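Zandeck Driver Percussion Table

The Zandeck Driver is a table-mounted percussion controller for performers who play with cups, hands or light beaters. It senses impact through the surface and converts each strike to a trigger signal, which can be sent to the built-in sounds or to external equipment. This page covers the current version, revised March 2021.

Playing surface

The surface is divided into 6 zones, each with its own sensor and its own threshold control. Zones can be played separately or linked in pairs. A cup set down rim first gives a short, bright trigger – a cup set down on its base gives a longer one, and the two can be assigned to different sounds. Crosstalk between neighbouring zones is adjusted from the rear panel.
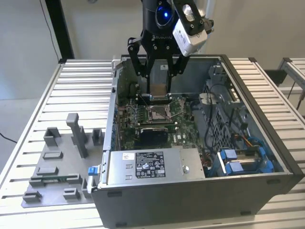 Sounds are held in the Zestent library, supplied in memory with every unit. It contains 361 samples, including hand claps, table knocks, plastic and metal cups, and several single-shot effects for use as accents. User samples may be added over USB in mono or stereo. The editing software runs on an ordinary desktop computer. It makes light use of the processor, and no separate sound card is required. Edited kits are saved to the table and will play without the computer connected.

Connections

Stereo line output, headphone output, MIDI in and out, USB, and a footswitch input for changing kits. The headphone level is independent of the line output.

Kits and storage

100 kit locations, of which the first 3 are locked for demonstration use. Kits can be chained in any order for a set.

Options

Mendoza folding stand, height adjustable, with clamp fittings for the Driver. The stand is sold separately – the table can also be used on any firm, level surface. Padded carry case available from December.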